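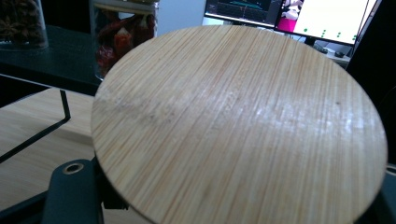

Unit 9: Width offset in hand-held gripper recordings
Kustside course in robot fault analysis, September intake
Notes by Uchenna Onyeka, lab section by Mirela Arruda

9.1 Background

Read the Unit 8 notes on encoder zeroing first. The terms "jaw width" and "commanded width" are used as defined there.

The fault covered in this unit was found in a two-handed recording set made with hand-held grippers. An operator holds one gripper in each hand and performs a task. Jaw width and gripper pose are logged by Bitow, the recording program used in the lab section. The log is later used to train a controller for the Bullen arm pair.

The set held 2,480 episodes. Tasks included lifting flat round items by the edge and moving short wooden cylinders on a tabletop.

9.2 Symptom

The trained controller handled flat items without trouble. With cylinders, the left arm closed, lifted, and let the part slip. The right arm completed the same motion. Lowering the lift speed had no effect. New finger pads on the left arm reduced the slips for part of a morning and were first recorded as the fix. They were later struck from the fault report.

9.3 Cause

Bitow takes the zero point for jaw width at startup. The procedure calls for both grippers to be fully closed at that moment. In 28 sessions the left gripper was started with its jaws slightly open. Every width logged in those sessions was too small by the same amount, about 2 mm in the worst case. 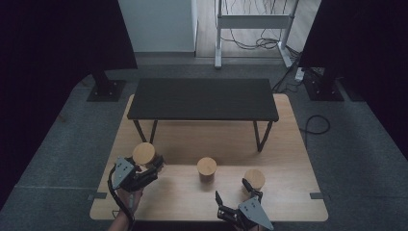 The error is easy to miss during recording. The operator closes on the cylinder by feel, the cylinder is held, and the episode is marked good. Replay on screen also looks normal, as the viewer scales each width trace to its own range.

Students often ask why a width that is too small should cause a weak grip. Training alone would produce a tighter one. The conversion script, however, dropped any negative width as invalid and filled the gap with the last positive value. In the affected sessions the closing motion was therefore cut short, and the controller learned to stop closing early. Two faults were present, and the second hid the direction of the first.

9.4 Detection

Sveinbjörnsson's check is the one used in this course:

Close both grippers fully at the end of each session and log the width.
Compare with the value at startup.
Reject the session if the two differ by more than the encoder tolerance.
Count the negative widths before any filtering. A nonzero count stops the conversion.

The last step would have caught this fault on the first day of recording.

9.5 Safety note

A slipped part was a minor matter with wooden cylinders. The same offset on a heavier part is a dropped-load hazard, and the work area must stay clear until the end-of-session check has passed. Do not raise grip force to cover a slip of unknown cause – a force limit changed in this way must be entered in the fault log and reversed before the next run.

9.6 Lab work

Load session 16 from the course folder. Plot the raw left width and the converted left width on the same axis, with scaling turned off. Mark each point where the conversion script filled a value. Hand in the plot and one paragraph stating whether the session can be repaired by adding a constant, or must be recorded again.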